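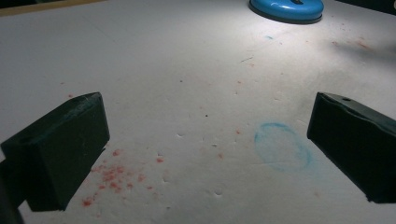

How should chalk or crayon crumbs be removed from a white work surface?
Lift loose particles with a dry, soft brush before any cloth is used. Pressing on them grinds the color into the surface and leaves a smear.

Filed under: Studio Care FAQ
27 May 2024 | By Lenka Kratochvíl

May a damp cloth be used on matte boards?
Only on coated boards, and only after brushing. Uncoated boards should be returned to the Tisdale supply desk — room 61 — for replacement.

Last updated: May, by Ľudovít Říha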